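From: Staslow Quilt and Cloth List
Date: 2 January 2024
Subject: Re: Washing muslin before cutting

On the list, a member in Prirnbridge wrote:

> I have bought a length of unbleached muslin to use as backing for
> a single bed quilt. The shop said there was no need to wash it
> first. My last quilt puckered badly after its first wash and I
> don't want that again. Do people here wash muslin before cutting,
> and if so how hot? Also, does it need anything to take the stiffness
> out? It feels like paper.

I would wash it. Shops say otherwise because some of the better muslins are sold as pre-shrunk, and those do behave, but unless the end of the bolt says so you should take it that yours isn't. I kept notes on this in November when I had several pieces to get through, and the unbleached ones all came up shorter. The worst lost 3 inches in the yard along the length and hardly anything across. If the top of your quilt is made from washed cotton and the back is not, that would account for the puckering you had.

As for how hot, go one step hotter than you will ever wash the finished quilt. Mine get washed warm, so the cloth goes in hot. Zigzag the cut ends first or you will spend the evening picking threads out of the filter. Leave out the softener. It makes the cloth limp and marking pencils skid on it.

The papery feel is size, put on at the mill. It comes out in the wash, though a heavy piece may need a second go. If you are in a hurry, soak it in the bath for 20 minutes first and give it a swish by hand.

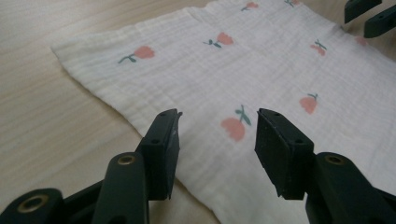

White muslin on the table.

Dry it on the line if you can and take it in while it is still a bit damp. Iron it then, along the straight grain and not on the slant, or you will pull it out of true. If it has gone bone dry, spray it and roll it up in a towel for a while. I then tear a strip off one end to find the grain. Some people hate tearing, but it is quicker than drawing a thread and the edge irons flat again.

On width, check before you buy more. The Istis muslin I used to get was wide enough to back a single without a seam, and the last lot I had was narrower, with nothing on the label to say it had changed. A seam down the back does no harm. Press it open, and keep it away from the centre fold.

I have had most of mine from the market stall at Sheehan since 2000 and have no complaints, but they only sell it by the full piece. If anyone near Prirnbridge wants to split one, reply to the list and not to me, as my own inbox is nearly full.

One other thing. The old thread on shrinkage is message 739 in the archive. The table in it has lost its columns, but the replies underneath are still readable and there is a good one about calico.

--
You are receiving this because you are subscribed to the Staslow Quilt and Cloth List.
To leave the list, send a blank message with "unsubscribe" in the subject line.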